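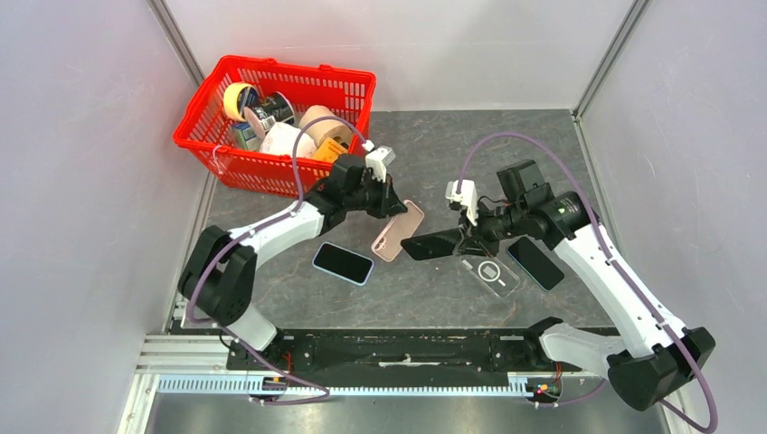

**Figure 3.** The two-arm cell, with the red basket and the phones and phone cases on the panel.

### 4.2 Changes in the daily work

Before May, the packers at Olness sorted mixed baskets by hand during the whole shift. Now two arms share one cell (Figure 3), and a packer is called only when an item is refused. In the period we studied, the cell handled over 400 baskets and called a person 21 times. Berenice Sandoval, a packer, told us that her wrists hurt less, but she talks less with her colleagues. Two other packers said the same about talking.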